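Print this item | E-mail this item
Last updated: April

Recabling the Leveo headphones

A few readers wrote in after the last issue to ask about replacement cables for the Leveo closed-back headphones. Toshiko Sekiguchi has had a pair on loan since the winter, and we have now swapped the cable on hers and on one bought used by Thu Khúc. These are our notes.

The stock cable is 7 feet long and has a rubber jacket that picks up noise whenever it rubs against a shirt collar. It also has a right-angle plug that won't seat fully in most phone cases. The sound through it is fine. Toshiko and Thu both compared it with the Wallus cable over several evenings, level matched as well as we could manage, and neither of them could pick one from the other on music. If you are hoping for more bass or a wider stage, save your money.

What does change is comfort. The Wallus cable has a cloth jacket, weighs less and hangs straight. Thu wears her headphones at a desk most of the day and says she stopped noticing the cable by lunchtime. It is 4 feet long, so it will not reach from a couch to a stereo cabinet without an extension.

Both ear cups take a small two-pin plug. The sockets are recessed, and many cables sold as compatible have a housing that is too wide to go in all the way. The Wallus plugs fit. A cable from Bùi that Ngân Khổng lent us did not, though she got it to work by shaving the housing with a hobby knife. She does not recommend this on a pair still under warranty.

Polarity matters. The plugs are not keyed, and if one side goes in backwards the bass thins out and voices lose their place in the middle. Play a mono recording when you finish. The voice should sit between your ears. If it seems to come from nowhere in particular, turn one plug around and try again.

Pull the old plugs straight out by the housing. Do not wiggle them. Thu's left socket was already loose from the previous owner, and Hrefna Hallgrímsson had to open the cup and resolder it. The job took her most of an afternoon. The cup is held by screws under the pad, and the pad peels off from the back edge.

We paid $140 for the Wallus cable, which is a lot for something that makes no difference to the sound. Nhàn Đỗ has been using a much cheaper Sindeck cable on his own pair. It fits, but the splitter is heavy and tugs at the left side when he turns his head. He has taped it to his shirt and seems content.

Our advice is to keep the stock cable until it fails or until the rubbing noise bothers you. When you do replace it, measure the distance from your chair to your amplifier first. Ask the seller for the width of the plug housing as well, as few of them list it.

Toshiko will bring her pair, with both cables, to the next listening evening. Bring your own player if you want to try them with music you know. We start at 7 p.m.

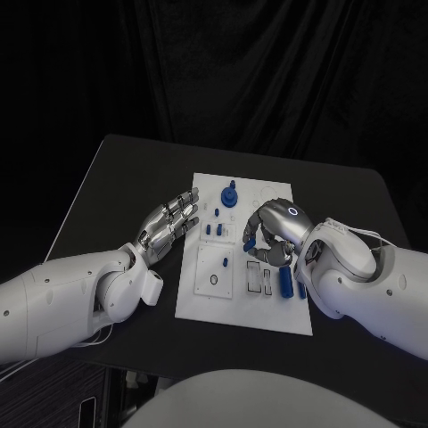
Ear pads: sizes and sources

Replacement pads for the Leveo are sold in two depths. The deeper ones keep the driver off your ear but let out a little bass. Ngân is keeping a list of sellers and will send it to anyone who asks.

Print this item | E-mail this item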